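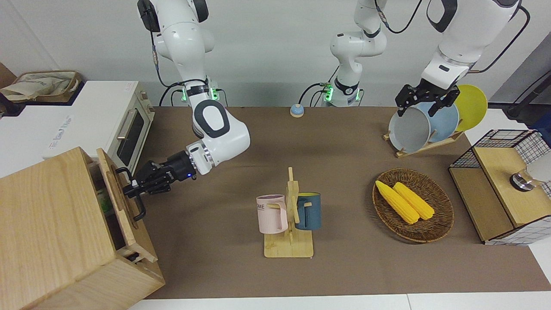 Wooden cabinet with the door open

Vosside Football Club: Season Ticket FAQ
Last updated 8 April 2009

When do season tickets go on sale?
Renewals open in June. Current holders get a letter with their seat number and a form. Seats not renewed by the end of the month go on general sale.

How many seats are there?
The ground has 1,839 seats. Of these, 806 are under cover, all of them in the Tarigan Stand. More than 400 of the covered seats were taken by season ticket holders last year, so ask early if you want one.

Can I keep the same seat?
Yes, if your form is in on time. If you want to move, write the section you would like on the back and we will call you after renewals close.

What does the ticket cover?
All home league games. Cup games and preseason friendlies are sold separately. You can buy them at the Drandstead gate on the day.

What if I lose my ticket book? 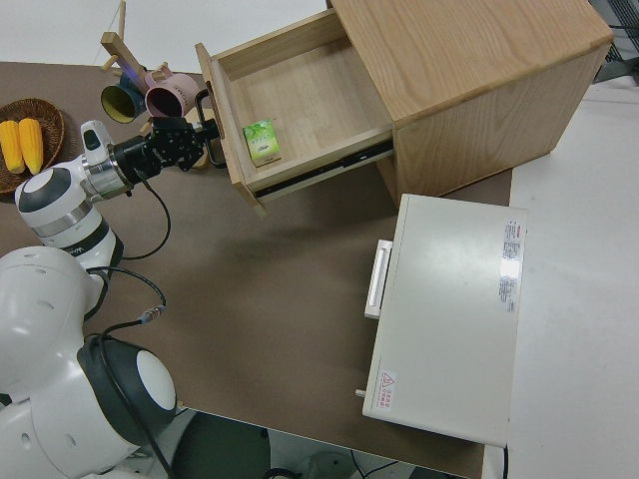 Replacement books cost $34 and take a week to print. Bring photo ID to the ticket office and tell us your seat number. The old book is canceled as soon as the new one is issued, so please don't try to use both. Keep the book in one place between games. A drawer is fine, as long as you remember to close it and remember which one it was. We can't replace single coupons torn out of a book.

Can I lend my ticket to someone else?
Yes. Adult tickets can be used by any adult. Youth tickets can be upgraded at the gate if you pay the difference.

What happens if a game is called off?
Your coupon is good for the rescheduled date. If the game is moved to another ground, we post the arrangements on the office door and on this site.

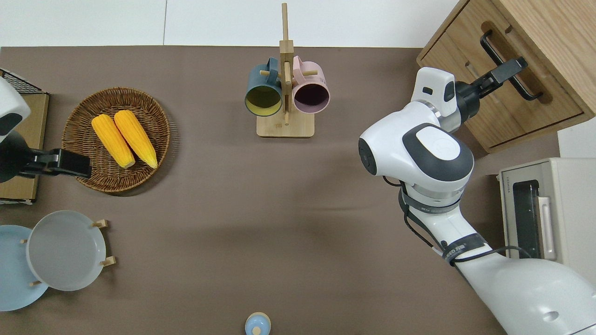
Ratih Liem wrote to ask whether coupons from a called-off game can be traded for a cup game, "seeing as I can't make most of the new dates." They can't, but you can return an unused coupon before the new kickoff and we will try to resell the seat.

Who do I contact?
Faizal Rahman in the ticket office, or Kartini Manurung for group bookings.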